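Can a station rerun an old breakfast show without telling listeners?

Asked by Crescencio Ibarra, May 17, 2022

Our local station, Tultora 86, ran a breakfast hour last week that I'm sure I heard back in February. Same callers, same traffic report. Nothing was said on air. Is that allowed?

2 answers

Ngọc Văn
Usually yes. Talk stations fill gaps with repeats when a host is sick or on leave. Most will say "recorded earlier" at the top of the hour, but it gets missed - especially if the overnight system loads the file by itself. Contests are a different matter. If they gave out a number to call and the contest was closed, write to the station manager and include the date and hour. 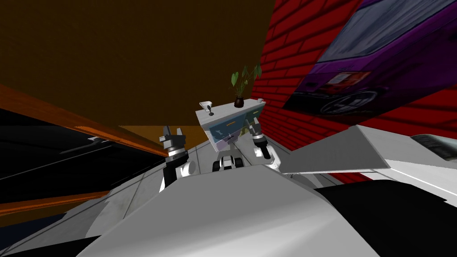

Keep a copy of what you send. I waited 19 days for a reply from mine.

brasel3043
they all do it. switch to a podcast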